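PRESS RELEASE
For immediate use

Wakwood and Rekness open joint repair service for wooden board games

Rekness, May - The game maker Wakwood will from this month repair old wooden board games at its workshop in Rekness. The service is open to private owners, schools, libraries and cafés, and it accepts games from any maker, also from those who have closed long ago.

The service has been in preparation since last autumn. Wakwood has until now repaired only its own games, and only within the guarantee period. Many customers have asked if the company could also look at a board which they got from their grandparents, or a box where the lid does not close any more. The answer was always no, and the staff did not like to give it.

"We had one lady who sent us the same chess box three times, each time with a more friendly letter," says Sille Þrastardóttir, head of the workshop at Wakwood. "The third time I repaired it in my lunch break. After that I went to the management and said that we should do this properly."

The workshop can replace missing pieces, glue split boards, renew hinges and felt, and print rule sheets in large type. Missing pieces are turned or cut by hand in a wood as near as possible to the original. The colour will not always be the same on the first day, because new wood is lighter, but it becomes darker with use. Customers who prefer it can have the new piece stained.

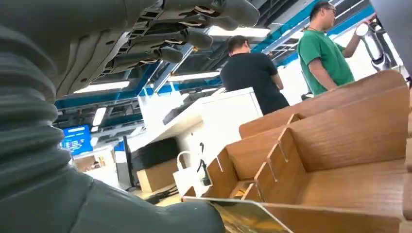

Prices are fixed and are the same for all customers. A single small piece costs 2 euros, and a new hinge with fitting costs 20 euros. For larger work, such as a board which has bent, the customer first receives a written offer and can say no without any cost. Return postage is paid by Wakwood when the order comes from a school or a library.

Together with the repair service, Wakwood is bringing back Jester, its travel game for two to four players. Jester was taken out of the catalogue when the supplier of the small folding boards stopped production. The new boards are made by the family firm Kovács, which has also supplied the dice cups for Wakwood for many years. The first edition is 1,000 copies, and each copy has 31 pieces in a cotton bag. The rules have not been changed, with one exception - the much discussed rule about the double turn is now written in a clearer way.

"We did not want to make Jester more modern," says Sille Þrastardóttir. "People who played it as children should be able to sit down and begin."

Owners of the old edition can order single pieces for it through the repair service. The new pieces have the same size and fit in the old board.

Games for repair can be sent by post or brought to the workshop in Rekness between 10 a.m. and 4 p.m. The company asks customers to put loose pieces in a closed bag and to add a note with name, address and a short explanation of the damage. The usual waiting time is three weeks, and it can be longer before Christmas.

Press contact: Sille Þrastardóttir, Wakwood, Rekness. Review copies of Jester are available on request.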